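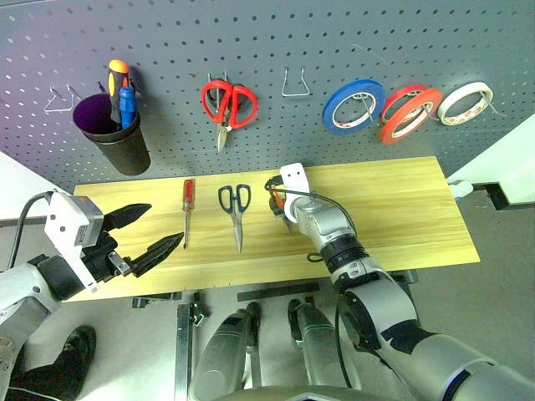 Teaching day at the tool board, with the red screwdriver and the black-handled scissors on the table.

April 10, 2018

Hello again from the Pendberg shop! I promised last time I'd write about what we've been up to with the pegboard, and since I've spent most of this month thinking about where screwdrivers go, you're getting the long version.

The job is putting tools away. You take whatever is on the table and get it back onto a hook or into the cup, and you do it by remote control, one arm in each of your hands, while the robot records everything so it can learn from it later. We call one full cleanup a run. My goal for the Trellurel project is 100 runs before we change anything on the board, and as of this morning I'm at 51 (I had hoped for 60, but I had a cold).

Scissors are my favorite and also the thing I complain about most. You want one of the handle loops over the hook, and the hook is only a bit of bent wire, so you're lining up a hole with a loop while the blades swing around underneath. My first 9 tries were pretty embarrassing. What helped was slowing way down for the last inch – and I mean painfully slow, slower than feels reasonable when people are watching you.

Screwdrivers are friendlier. The cup is a nice big target, and if you grab near the middle of the handle you have some room to tip the thing upright. Grab it too close to the end and it turns on you. I've started throwing out any run where I regrip more than twice, which hurts a little every time, but I don't want to teach my own bad habits!

We haven't touched the tape rolls yet. They stay on their hooks for now, loose ends and all. The folks over at Custlow asked if we'd do them next, and I said maybe, once I've stopped dreaming about scissors.

If you'd like a turn at the controls, the Bhardwaj room is open to members on Tuesday evenings. Bring comfortable shoes and plan on an hour, as the first half of it goes to getting a feel for the arms. I'll have the run sheet by the door, so just add your name under mine.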